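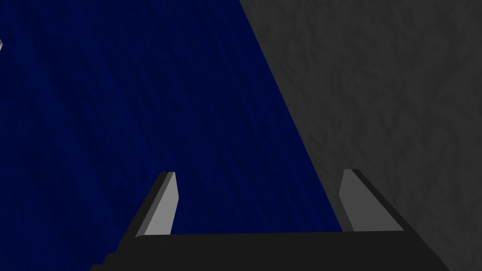 How to run the gripper demo at an open day

These steps are for anyone staffing the simulator table at the Draveck open day in March. Setup takes about 17 minutes.

1. Turn on the laptop and the big screen. Open Ustar and load the saved setup called Mollel 96.

2. Switch to the gripper view. You should get the two fingers standing up from the black base, with the gap between them open and nothing in it. The dark blue and gray surfaces behind them are normal for this setup.

3. Check the open and close keys before the doors open. If the fingers do not move, close Ustar and load the setup again. Do not change the speed settings.

4. Let each visitor drive for one turn. Start them with open and close only. Once they have tried that, show them how to move the arm forward and back in small taps. Holding the key down sends it too far.

5. Explain that the view comes from behind the fingers, so left on the screen is left on the keypad. Younger visitors often ask about this.

6. Press Reset between visitors. The setup goes back to the starting position.

If the screen freezes, use the spare laptop in the Gurkell cabinet, door code 528. It has the same setup on it, but the keypad has to be plugged in before you start Ustar.

At 4 p.m., save the log, shut down both laptops and return the keypad to room 676.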